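3.2 What the walls do to a road

I'll admit I came to Drallside for the paving and stayed for the walls! My notebook from the first 6 visits is nearly all about surface (where it's rough, where it's worn a bit smoother along the middle), and then the margins start filling up with little sketches of pillars. We ended up walking 40 stretches of road between Drallside and Sernmont, and I kept asking the same thing at each one: where does the road stop and the ground beside it begin?

On most of the unkerbed stretches I couldn't tell you. The edge just wanders off into soil, and the wall ends up doing the job a kerb would do in town. Hafþórsson calls this a "borrowed edge", a term I like a lot and have used ever since. Figure 4 is a favourite of mine for it – a tall beige wall with brown pillars down one side, a low dark one down the other, and a strip of earth and scrubby green along the foot of the tall wall that gets wider as it comes towards you. No lane markings to be made out, either. The colour change at the pillars gives your eye something to measure the distance by, and I'd argue that matters more than the height.

Figure 4. Road with walls of unequal height, unkerbed. 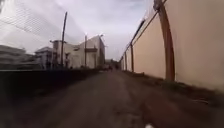
3.3 Verges and who looks after them

Skullby was a different story, and a much greener one.

Shares 133 | Comments 6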